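I caught Soudabeh Yazdani at her desk at nine in the morning, which she tells me is the only hour when the planner isn't on fire. (It was a little bit on fire.) She writes the motion planning code at Griteo, and I'd wanted to talk to her ever since her colleague Joonas Heiskanen told me she'd deleted most of it last October and everything got better.

"Not most," she says, laughing. "A lot. Okay, most."

The old version, called Kong, did everything in one go. You gave it a goal and it thought about the whole job, start to finish, then handed the arm one long path. I asked how long it thought for. "Forty seconds on a bad one! And by then somebody had bumped the table and you were following a plan for a world that didn't exist anymore."

The new one is called Ristisano, and it plans in short bites. It picks the next object, works out a couple of seconds of motion, checks the camera again, and goes from there. If the check disagrees with what it expected, it throws the plan out. I said that sounded wasteful, and she got pretty animated about it.

"People hate throwing work away. But a short plan costs me almost nothing! I can make 1,000 bad guesses before lunch and the arm never moves on any of them."

What I really wanted to hear about was perception, because that's where my own hobby projects always die. She pulled up the kitchen task, the one the team uses for testing, with the toy food and dishes on the white table.

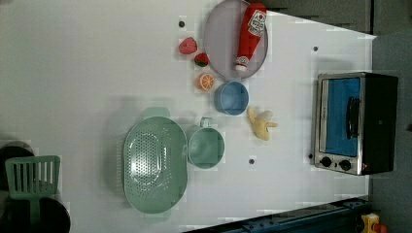 Her biggest headache is the stuff that overlaps. When one thing lies on top of another, the segmentation likes to glue them together, and then the grasp code happily suggests picking up both. "So the planner has to be allowed to say, I don't believe you, look again," she says. Parviz Zarei wrote that part, a small confidence check that sits between the two modules, and she swears it's the best code in the repo.

Colanders are another sore spot. All those holes make for ugly depth data, and for a while the collision checker treated them as real gaps you could poke a finger through. They now wrap anything like that in a plain solid shape and move on.

I asked what she'd fix next if she had a free month. No pause at all: the logging. "We record everything and can find nothing. I want to click on a failed grasp and see what the planner believed right then."

Arash Bahrami has a replay viewer half working, and she's promised to send me a build once it stops crashing on my kind of laptop.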